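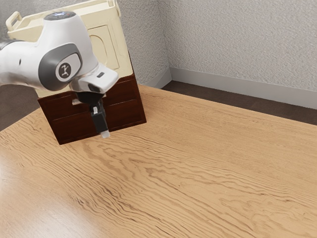 I have spent a good part of my working life being told that the simulator is the safe place, and for the most part I still believe it. You can drop things there, and slam things, and run the same drawer task all night long, and in the morning there's no broken plastic to sweep up. I learned nearly everything I know about arms that way. But I've come to think we trust a rendered tabletop with a little two-drawer cabinet on it far more than we should, and the reason I think so is a small accident we had at Follidlow in January, which hurt no one and which I still turn over in my mind on the drive home.

The job was simple enough. The arm was to reach down, take hold of the lower drawer handle and pull. Wouter Timmermans had run it 700 times in simulation and it had failed on 11 of them, every one a missed grasp, the sort where the fingers close on air and the arm goes back to try again. We were pleased with that, and I'll admit I was the one who said we might as well put it on the real arm before lunch.

On the second real run the fingertip caught underneath the handle and the arm kept pulling upward. In the simulator the cabinet had been fixed to the table, you see, a setting somebody had picked years ago to save computing time, and so it had never once tipped. Ours tipped. It came up on its back edge, the tray on top slid off, and Sebastian Căpraru, who had his hand near the stop button (bless him), got it pressed before the whole business went over onto the floor. The finger was bent, and the force limit, which we had set at 80 newtons and never given another thought, had not tripped at all.

Now, the easy lesson is that somebody should have unpinned the cabinet, and of course we did that the same afternoon. What bothers me more is how we counted. A run in which the arm hauled with all its might against a cabinet that couldn't move was written down as a plain success, so long as the drawer came open in the end. I went back through the logs with Lorcan Ó Dálaigh, and the pulling was right there in the force readings, night after night, and none of us had asked to see it.

So I would ask anyone who signs off on this kind of work to look at the forces as well as the score, and to have a person who didn't build the scene go through it and list everything that has been nailed down. Lorcan does ours now. He found 2 more pinned objects in the first week, and one of them was the kettle.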